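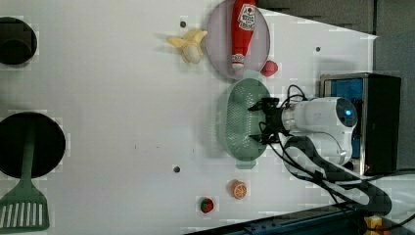
Get the gripper and the cables on the quote as their own lines before you agree to anything, shelfbracket commented. A single price for "the arm, complete" meant something different at every dealer I asked.

Planning a first tabletop arm purchase: what goes in the budget besides the arm?

Posted by quietbench

I'm putting together an equipment request for a teaching lab at a small college in Kendaven. We want one robot arm on a table with a two-finger gripper, doing pick-and-place with play kitchen items: toy fruit, a plate, a colander, a ketchup bottle, that sort of thing. The students would work on grasping first and then on putting things away in the right place.

The arm is the easy part. I have a price from Billedov and a second one from a reseller called Cao, and they are close enough that I'd be happy with either. My trouble is everything else. Our purchasing office lets me submit one request per budget year, and anything I leave off has to wait until the next one. It goes in at the end of March.

So far I have the arm, the gripper, a table, and $305 for props and small hardware. I also have $900 set aside that I haven't assigned to anything. I don't want to pad the request, but I would rather not find out in the fall that we can't run the thing for want of a part.

What did you end up buying that wasn't on your first list? And is $900 a sensible amount to hold back?

stillwater_lab

I did this for a lab much like yours, so I'll go through it in the order the money went.

The table. We tried to use one we already had, and it flexed when the arm stopped quickly. You need to know how the arm base bolts down before you choose a table, and you need the hole pattern from the dealer in writing. Billedov sent ours with the quote. If you end up buying from Cao, ask for it, as they don't include it unless you do. Also decide now whether the arm sits on the work surface or on something next to it. That changes the size of table you need. Draw the reach on paper at full scale, cut it out and lay it on the floor. It takes an afternoon, and it stopped us from ordering a table that was too deep.

Work surface. Plain and light-colored is easiest if you plan to use cameras. Glossy tops gave us glare from the ceiling lights and we ended up covering ours with a matte sheet. Ask for a sample of the finish if the supplier will send one.

Power and cables. I had one line for this and it was too small. Between the arm controller, the gripper, the cameras and the computer you will fill a power strip. Buy a good one with the outlets spaced apart, plus longer cables than you think, plus clips and sleeve. The gripper cable has to follow the arm through its whole range, so it needs slack, and slack hangs down onto the table and gets into the work area unless you tie it back at the joints.

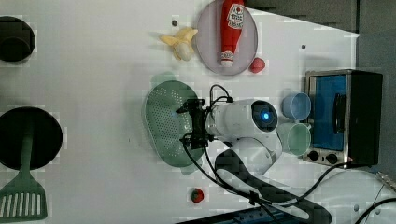 Put sleeve and reusable ties on the list by name, with a quantity, or someone in purchasing will strike them as office supplies. Ours did.

Gripper fingers. Buy spare fingertips with the arm. They wear, and students close them on the table top. We ordered 2 spare sets and were into the second one before the year was out. If you have a 3D printer you can make your own, but then somebody has to have the time for it.

Props. $305 is plenty for play food and dishes and you'll have money left over. I'd buy duplicates of whatever you use most. A toy strawberry rolls off the table and under a cabinet, and then your results from last week don't match this week's because the replacement is a different size. Buy the same set twice from the same store on the same day. Mix the shapes too. Flat plates are hard for a two-finger gripper, round fruit rolls, and a peeled banana with the flaps spread out can be grabbed a dozen ways. If you want a larger item such as a toaster oven on the table, measure it first and check that its door can open without hitting the arm.

On the $900, I would split it. Some for fingertips and cables as above, and hold the rest for shipping. Arms are heavy and the freight was not on either of our quotes. Ask whether delivery is to the loading dock or to the room.

Comment from quietbench: Freight isn't on mine either. I've written to both of them. Thank you, I'll do the paper cutout this week.

Comment from stillwater_lab: Ask about the lead time in the same email. Ours was quoted at 6 weeks and came later than that, and the table sat there by itself for a good part of the semester.

pennyfield

Just get a used one. There are loads of them around and they're all the same inside. Skip the warranty.

Comment from shelfbracket: They are not all the same inside. A used arm can be a good buy, but check that the controller is included and that the software license transfers. I passed on one from Samow because the seller couldn't show me either.

Comment from pennyfield: Fair enough on the license. Mine came with it so I didn't think about it.

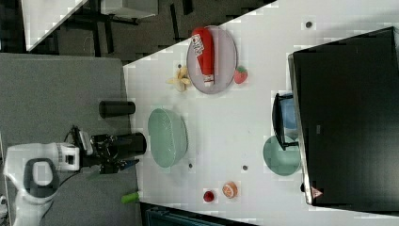

Buying and Budgeting > Lab and Classroom Equipment

mooringline

Adding a few things to the long answer, which I mostly agree with.

Cameras need mounts, and mounts cost money. We priced the cameras and forgot the brackets, poles and clamps. If you want a view from above as well as one on the gripper, you need something to hang the first one from, and it shouldn't be attached to the table -- every time the arm moves, the picture shakes. A pole standing on the floor worked for us.

Floor space is worth a line in the request even though it costs nothing. Write down how much clear floor you need on the sides where people stand. Our room was assigned before anyone asked and the table went into a corner, so one side of it can't be reached.

Ask about the emergency stop. Check whether it comes with the arm, how long its cable is, and whether you can mount it where the student is sitting. Our safety office wanted a second one and that came out of the reserve.

Storage bins. Cheap, and you'll want them with lids.

I'd keep the $900 but give it a name. "Reserve" got cut from our request two years running. "Installation and mounting hardware" went through without a question, and that is what we spent it on. If the form has a notes box, put the dealer's hole pattern and the cable list in there, so whoever reads it can see what the line is for.

Comment from quietbench: Renamed the line. Cao wrote back on Tuesday and freight to the room is extra, to the dock is included. Still waiting on Billedov.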